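Home Archive Tags About Contact
Search this blog Type and press enter

Suppression lists and re-entry: notes from a list migration

02/11/2025

I moved a newsletter and its follow-up messages from Laltia to Bulo over the past few weeks. The import itself was dull and went well. The part that took time was working out what each tool means by "unsubscribed", and what happens to a contact who is halfway through a sequence when that status changes.
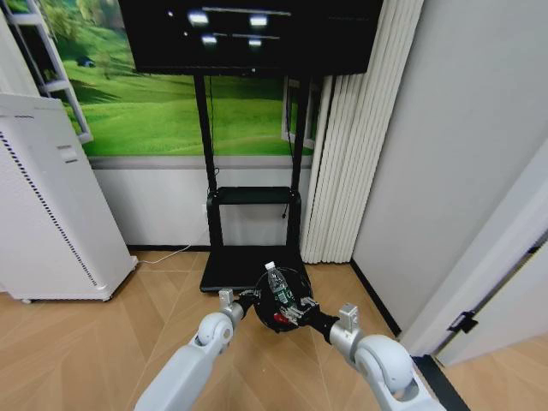
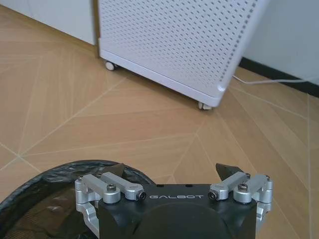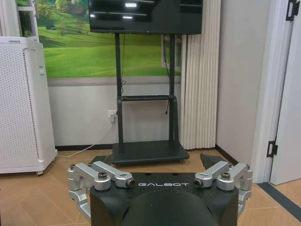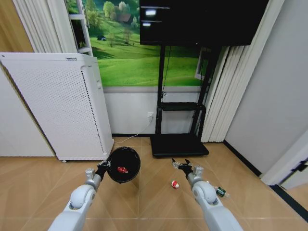
In Laltia, a contact has one status for the whole account. If they unsubscribe from anything, they are unsubscribed from everything, and every running sequence drops them at the next step. In Bulo, status belongs to the list. The same address can be active on one list and unsubscribed on another, and a sequence checks only the list it was started from.

That difference matters as soon as you have more than one list. I have two: the monthly newsletter and a set of product notes. Exporting from Laltia gives a single file with a status column. Importing that file into Bulo applies the status to whichever list you pick on the second screen, and leaves the other list alone. Had I stopped there, people who had opted out would have been active again on the product notes.

The fix is the account-level suppression list, found under Settings, then Sending, then Blocked addresses. Anything in it is refused at the point of sending, whatever the list says. The order I used was:

1. Export unsubscribed and hard-bounced contacts from Laltia as separate files.
2. Load both into Blocked addresses before importing anything else.
3. Import active contacts into each list.
4. Send a test to a segment that includes a blocked address of your own and check the log.

Step 4 should show "refused – suppressed" next to your address. If it shows "queued", the upload has not finished processing. The progress bar reaches the end well before the job does. The reliable sign is the row count on the Blocked addresses page, which should match the files once duplicates are removed.

Soft bounces are a separate case. Laltia counts them over the life of the contact and keeps the count hidden unless you export with all fields. Bulo starts from zero. I left those addresses active and let the new counter do its work.

Re-entry

The welcome sequence has 4 messages. It starts when a contact joins the newsletter list. By default Bulo lets a contact start it again if they leave the list and come back, and it does not end the first run when it does so. A person who unsubscribes after message one and rejoins the next day can therefore hold two places in the sequence and get the later messages twice.

There is a setting for this – "One active run per contact" – but it is off for imported sequences and on for new ones. I only found it by building a fresh sequence and comparing the two side by side. Changing it does not affect runs already in progress. Those have to be ended by hand from the Runs tab, which shows 200 rows to a page and cannot be sorted by address. Exporting the tab and sorting the file is quicker.

Waiting steps also behave differently. Laltia counts a two-day wait from the moment the previous message was sent. Bulo counts from the moment it was queued. With a sending window set to mornings only, a message queued in the evening has already used up part of the wait before it leaves. I moved the sending window to the end of the wait and the spacing is now close to what it was.

Things left to do

The sign-up form on the Virkik pages still posts to the old address and is being forwarded. That works, but the forwarded contacts arrive without a source tag, so I can't segment them. The form needs the new list ID and a hidden field for the source.

The Laltia account stays open until December. I want one more export of late bounces before closing it, and the old unsubscribe links need to keep working until then, as people do click them in messages that are months old. I'll check the blocked list against that export and add whatever is missing.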